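Forkthorpe Science Centre > Teaching Laboratory > Guides > Setting out and clearing a glassware bench

Setting out and clearing a glassware bench

This guide is for everyone who prepares or uses the benches in the Teaching Laboratory at Forkthorpe. It replaces the sheet issued in January and should be read before the first practical session. Allow 60 minutes for the full procedure when the bench has been out of use.

Before you start

Put on safety glasses and tie back long hair. Clear the bench of papers, bags and personal items. Wipe the surface, dry it, and lay the black cloth flat, with no folds in the area where flasks will stand. A dark cloth softens the contact between glass and bench and makes a stray splinter easier to find.

Place the racks first, along the back of the bench. Glassware comes next, with the pieces needed last placed furthest back. Leave the front clear for handling.

Handling conical flasks

1. Look at the flask against the light before lifting it. Star-shaped marks in the base, chips on the lip and scratches on the neck are all grounds for withdrawal.
2. Take hold of a small flask at the neck and shoulder. Larger flasks need a second hand beneath the base.
3. Lower the flask until the whole base rests on the cloth, then release it. Do not slide it, as the cloth will gather underneath.
4. Keep other glass a hand's width away.
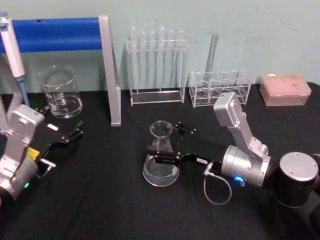

Marina Mitsotakis-Vlachou writes that she would take the cloth away altogether once liquids are being poured, and that in her own laboratory a shallow tray is used for that part of the work. Her suggestion is accepted for strong acids and alkalis, for which a tray is already required under rule 4 of the bench rules. For water and dilute solutions the cloth may stay, provided it is changed when it becomes damp.

Beakers

Beakers are for mixing and holding. The printed scale is a guide only, and a measuring cylinder or pipette must be used wherever the volume matters. Turn each beaker so that its scale faces the person who will be using it. Where a beaker is to stand by a frame or support, check that it can be drawn out without touching the bar. If it cannot, move the support first.

Pipettes and test tubes

Transfer pipettes are kept upright in their rack with the bulbs at the top. Never lay a used pipette on its side, as liquid may run back into the bulb. Test tube racks stand beside the pipette rack, flat on the bench and clear of the edge.

Clear plastic racks should be washed by hand in warm water with a mild detergent. Alcohol and acetone can cloud or crack acrylic and must not be used on them.
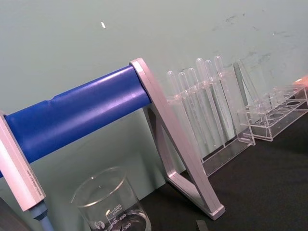 Beaker, stand and clear racks on the black bench top.

Clearing the bench

Empty all vessels into the correct waste container. Rinse glassware twice with tap water and once with purified water, and leave it to drain upside down on the pegs. Shake the cloth over the glass bin before it goes to the wash. Enter any breakage in the bench book, giving the type and size of the piece, and collect a replacement from the Stamatopoulos store.

Forkthorpe Science Centre, Teaching Laboratory | Enquiries: extension 2165 | Page reviewed 11 July 2026 | Back to top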